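### 4.2 Thin objects, held upright

Most grasping benchmarks are kind to the gripper. They offer it mugs and blocks, which have the decency to be wide. Our Cledholm set began the same way, and by February we had a policy that could pick up almost anything no one had trouble picking up. Chopsticks were added on the suggestion of Svyatoslav Kravets, who has not been thanked for it until now.

A chopstick standing in a container is awkward in three ways. It is narrow enough that a small error in lateral position closes the fingers on air. It leans, and its lean changes when a neighbour is touched. Its neighbours also look exactly like it, so a tracker that loses one will happily adopt another and report full confidence throughout.

We collected 422 demonstrations with hand-held grippers, used in pairs, in furnished kitchens. Of these, 260 survived filtering. The largest group of rejects came from the Marchuk segmenter, which merged crossed sticks into a single object of improbable shape. We tried repairing the labels by hand for two weeks and then stopped, having improved the score by less than the variation between seeds.

Each remaining demonstration was cut at the moment the finger gap stopped shrinking. We take this as the closing event. It is a crude rule, and it beat both of the clever ones we wrote first (Appendix C). Training otherwise follows Section 3, with the Prusum encoder frozen and the wrist view cropped to the region between the fingers and a margin on each side.

The margin matters more than we would like. With a tight crop, the policy sees the stick it is closing on and little else, and does well until a second utensil crosses the first near the base. With a wide crop it takes an interest in the rest of the kitchen. Figure 6 shows the sort of view the wide crop has to cope with: a stick between the pads, a thin utensil crossing near its lower tip, and a good deal of cookware and shiny steel competing for attention.
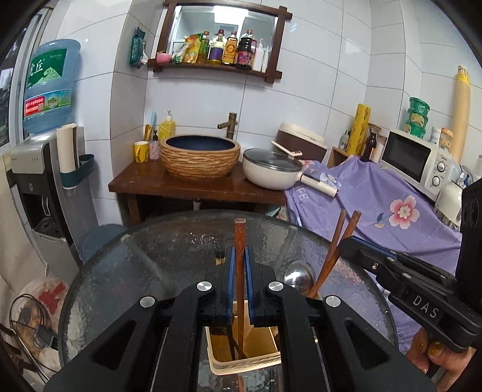 **Figure 6.** View from one hand-held gripper, its blue ribbed pads closed around an upright chopstick. A second gripper enters from the right, near the tips of two crossed chopsticks.

The intermediate margin was therefore used in all later runs. We have no theory for its exact value, which was inherited from a Kindusico calibration script and resisted every attempt to improve on it.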